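Suvo Wash Kit Guide
Section 4: Table set-up and packing
Last changed 2019-09-20

Read section 3 (ordering and storage) first if the boxes are still sealed. Section 5 covers labels and hand-off.

4.1 What you need before you start

One flat table, waist height if you have it. Wood, plastic, whatever. Wiped.
Toothbrushes, in their plastic wrap.
Toothpaste, travel or full size, one tube per kit.
Small bottles - shampoo and body wash.
Wipes, for the table, not for the kits.
Pouches. We use the Bralance zip pouch, medium. The small one will not close over a full size tube, don't try.
A clear container for caps and other small loose bits.
Trash bag, a big one.
Packing sheet and a pen that works.

A batch is 50 kits. If you're packing fewer, scale down the packing sheet first and cross out the old number. Don't write over it. Anathi Botha spent most of an afternoon on a sheet where a 5 had been turned into something else and we still don't know what.

4.2 Setting up the table

1. Clear it. Phones, cups, keys, all off.

2. Wipe it down, front to back. Let it dry before any cardboard goes on it. Wet cardboard leaves brown marks on light wood and they're a pain to get out.

3. Put the pouches at the end you'll finish at. Open, zips facing you.

4. Tip the toothbrushes out into the middle. They come in a slippery heap. Spread it a bit so the wrapped ones aren't all stuck together.

5. Bottles go to one side, caps up if they'll stand. Some of the narrow ones won't. Lay those down, labels up.

6. Toothpaste next to the brushes. Brush and paste get picked together so keep them close.

7. Wipes canister at the back, lid shut. The top sheet dries out if you leave it open, then you pull four at once trying to get a damp one.

8. Trash bag clipped or taped to the table leg. Not on the floor where it gets kicked.

Note: two people can work one table from opposite sides. Three gets crowded. If there's three of you, the third one does pouches and the packing sheet at a second table.

Note: bright overhead lights plus shiny wrap means glare. Move around the table until you can read the bottle labels. Body wash and shampoo look very alike on a fast day.

4.3 Sorting the brushes

Do this before you fill anything. Every time. Skipping it is how one pouch ends up with two brushes and the next one gets none.

1. Pull the twins apart. Twin packs often have one wrap around two brushes, heads at opposite ends or side by side. One twin pack is two kits unless the sheet says family kit.

2. Check the wrap. Small crinkles fine. Split seam, hole, or a brush head poking out - goes in the reject pile.

3. Sort by color. Green with green, purple with purple, and so on. Color doesn't matter to most people but in a family kit every brush has to be a different one, otherwise they get mixed up at the sink by the second morning.

4. Lay them all pointing the same way. Heads right is our habit. Pick one and stick to it.

5. Loose wrap goes in the trash bag as you go. A pile of clear plastic on the table will hide a brush, and it'll hide a whole twin pack if you let it build up.

CAUTION: don't touch bristles. If you do, that brush is out. Goes in the cleaning bucket for scrubbing taps and grout, does not go back in the heap.

CAUTION: no scissors over the heap. Cut away from the pile, over the bag.

Brushes, paste and the small bottles on the wood table:

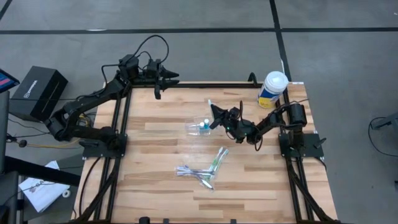 Small bottles with white caps, green and white brushes in the wrap.

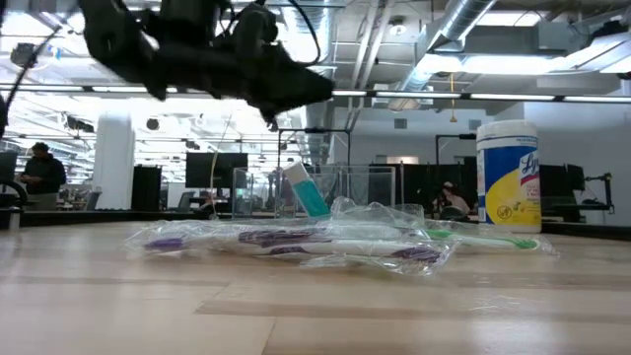 Purple pair, with the toothpaste standing up among the packs.
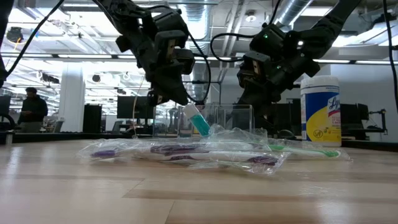
Kagiso Makhubela wrote in after the August batch to ask why the brushes can't all come out of the wrap at the start, in one go, and then be packed bare. It would be quicker, Kagiso says, and the pouches would close flatter, and most people throw the plastic away in the first minute anyhow. Also that the wrap makes a terrible noise and it's hard to hear anyone read out the sheet.

All fair. But wrap stays on for kits that go to Khumalo House and anywhere else with a shared bathroom. They've asked for sealed, so sealed. For our own overnight bags you can unwrap, if you put a plastic cap over each head straight away. No cap, keep the wrap. The noise we can't do much about. Read louder.

4.4 Filling the pouches

Work in rows of 8. The last row will come up short, that's fine.

1. Toothpaste first, flat along the bottom of the pouch. Cap toward the zip end. Check that the cap is tight, a quarter turn is usually enough.

2. Brush next, on top of the tube, head away from the zip. The zip catches on wrap and once it's caught it's realy hard to free without tearing one or the other.

3. Bottles in, one shampoo and one body wash, one each side. Caps up. If a bottle feels sticky it has leaked. Wipe it, tighten it, turn it over on a paper towel while you do the next row. Still leaking, reject.

4. Press the air out with a flat hand. Don't lean on it.

5. Zip. All the way. Run a thumb back over it.

6. Mark the row on the sheet before you start another one. Not two rows at a time, not at the end from memory.

Adult kit: brush, paste, shampoo, body wash.
Child kit: small brush, small paste, body wash only.
Family kit: four brushes in different colors, one full size paste, both bottles in large. Needs the large Bralance pouch.

Note: if you run out of one thing halfway, stop filling. Don't make kits with a gap "for now". They get shipped that way. Put a rubber band around what's left of the empty pouches and write what's missing on the top one.

Note: the order above assumes a flat tube. The stand-up tubes with the wide cap go in last instead, cap down in the corner. A bit fiddly.

4.5 Checking

Pick 7 kits out of the batch, from different rows. Open, look, close. Somebody other than the person who packed them.

You're looking for:
right number of brushes
wrap not split
caps tight
both bottles, and not two of the same
nothing else in there (we have found a pen, a receipt and a glove)

One bad kit - check the rest of that row. Two bad kits - open the whole batch. Annoying but it's done in under an hour with two people.

Shahab Akbari does the weigh check instead, on a kitchen scale. Weigh one good kit, then the others, and anything off by more than a few grams gets opened. Quicker if all the tubes are the same size. Useless for mixed tubes. And it won't catch two shampoos.

4.6 Boxing up

1. Pouches on edge in the box like files in a drawer, zips up.
2. Fill the gap at the end with a folded towel or paper. No loose wrap as filler, it flattens out and then everything slides.
3. Batch number on the short side of the box and on the lid. Both.
4. Keep adult, child and family boxes apart. Family boxes are heavy, lift with two.
5. Zekeo label goes on last. See section 5.

Four batches makes a full load, that's 200 kits. Less than that and it waits for the next pick-up unless Lwazi Magagula has said otherwise.

4.7 Clearing the table

Everything left over goes back to its own box, not in a "misc" box. The misc box is where toothpaste goes to expire.

Rejected brushes in the cleaning bucket. Rejected bottles, if they're only sticky, can go in the staff washroom. Split tubes in the trash.

Feel under the boxes and along the table edge for strays. Clear wrap on light wood is hard to spot, so use your hand. Sweep the floor too, little white scraps get everywhere.

Wipe down again. Canister lid shut.

4.8 Common problems

Pouch won't close: tube is lying across, not along. Or it's the wrong pouch size.

Brushes short, everything else right: look for a twin pack that went in whole. Nearly always in a child kit, the small ones cling together.

Wrap stuck in zip: back it up slowly, pull the wrap sideways. Don't yank.

Shampoo in the pouch: take it all out, rinse the pouch, hang it up. New brush if any got inside the wrap. Tube and body wash can be wiped and reused.

Sheet and boxes don't agree: believe the boxes, recheck, then fix the sheet and put your initals by it.

Missing caps: look in the clear container. Then under it. Spare caps are with Ikechukwu Edet, ask before you take the last bag.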